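Skerkovon
Home / Boxes / Cloths and runners / Lamps / About us

About us

Skerkovon is a small shop and mail order business selling things for the table and the desk. Lidded boxes, tablecloths, runners, lamps. Started in a lock-up in Dramudby with 2 shelves and a borrowed van, now on the first floor at Eide, up the stairs past the bike rack. Bell is on the left. Ring it twice, the first one never gets heard.

What we sell

Boxes first. Always boxes. 85 sorts at the moment, most with a hinged or lift-up lid, for letters, chargers, sewing bits, receipts you ought to keep. Dark colours go quickest. We reorder in February and again before the autumn, so if a size is out, ask and we'll put your name down.

Then cloths. Checks mainly, some plain, a few florals when we can get them. Runners to go down the middle. Our longest cloth is 160 cm, and if your table is bigger than that we can have two joined at Stisier, allow 3 weeks. Wash at thirty, line dry, iron while its still damp.

Lamps are newer. Desk lamps only, bulbs sold seperately.

How we work

Everything gets opened and looked over before it goes out. Lids up, lids down, corners, stitching. Marked ones go on the seconds shelf by the door, cheaper, no returns on those sorry.

Parcels leave at 3 in the afternoon. Order before lunch and it usually makes it. Collection from Eide is free, bring the order number.

Trade customers: cafes, guest houses, waiting rooms. Samples lent out against a deposit. We'll lay a table with the cloth you're thinking of so you can see it with a box or a lamp on top, much easier than guessing from a swatch.

Schools and clubs, please write first. Offcuts of cloth are free while they last, postage is yours.

Opening hours are on the Contact page, and they change over the summer.

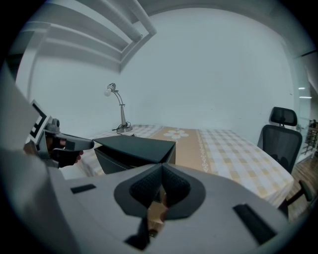

Filed under: Boxes, Table linen

Dark grey box with the light stitching, lid part way up, on the checked cloth with the tan runner. Scalloped pattern on the runner. Silver-grey desk lamp at the back.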